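How to Paint a Small Room Blue Without Losing Heart Halfway Through

Posted in: Walls and Floors

I have painted the little back bedroom at Clonda three times now, and each time in a different blue, so I feel I have earned the right to go on about it for a bit.

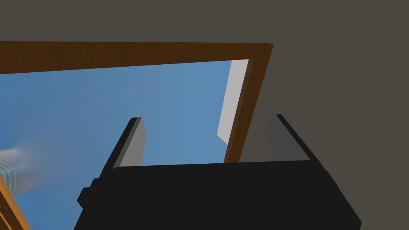

The first blue was far too cold, the second looked lovely in the tin and like a swimming bath on the walls, and the third, a soft greyish one mixed for me at Rutherford's in town, is the one I would happily live with until I'm old. So let me take you through how I do it these days, mistakes and all.

Choosing the shade

Buy tester pots, please, and paint them on big sheets of lining paper instead of straight on to the wall. You can then move them about with a bit of tape, behind the door, next to the window, down by the skirting, and have a look at breakfast and again when the lamps are on. Blue changes more through the day than any other colour I've used. My room faces north, and anything with green in it went gloomy by four o'clock in November. If yours gets the afternoon sun you can be braver.

Working out how much you need

Measure the length of each wall, add them up and multiply by the height. My room has walls adding up to 12 metres, and the ceiling is low, so one of the middling tins did both coats with enough left for touching up. The back of the tin will tell you how far it goes, but old plaster drinks paint and you should allow extra for it. If you do need two tins of a mixed colour, get them together and stir them into one big bucket before you begin (I didn't, the second time, and there was a line by the chimney breast you could see from the landing).

Getting the walls ready

This is the dull part and it takes longer than the painting. Move what you can into another room and pull the rest into the middle under a sheet. Wash the walls with warm water and a drop of sugar soap, rinse them, and leave them overnight. Fill the cracks, let the filler go properly hard, and rub it down until you can run your palm over it and feel nothing. Then vacuum the skirting boards, even if they look clean. My neighbour Flora Ritchie goes over hers with a damp cloth as well, and her edges are a good deal neater than mine, so I've started copying her.

Bare filler and new plaster want a thinned first coat. A splash of water in a bit of the emulsion is fine, mixed well.

Cutting in and rolling

Paint a band a couple of inches wide round the edges with an angled brush, one wall at a time, and then roll that wall while the band is still wet. Load the roller, take off the extra on the tray, and start with a big loose W, filling it in without pressing. When you hear the roller go sticky, it wants more paint. Finish each patch with light strokes all going the same way — I go top to bottom — and don't be tempted back to a bit that has started to dry.

Leave it as long as the tin says before the second coat. It will look patchy and dreadful in the meantime. Have some tea and shut the door on it!

Tidying up

Peel your tape off slowly while the last coat is still a touch soft, pulling it back on itself at an angle. If it lifts the paint, run a craft knife lightly along the join first. Wrap brushes in a plastic bag if you're carrying on in the morning, and write the name of the shade and the room on the lid of the tin before you put it away in the shed.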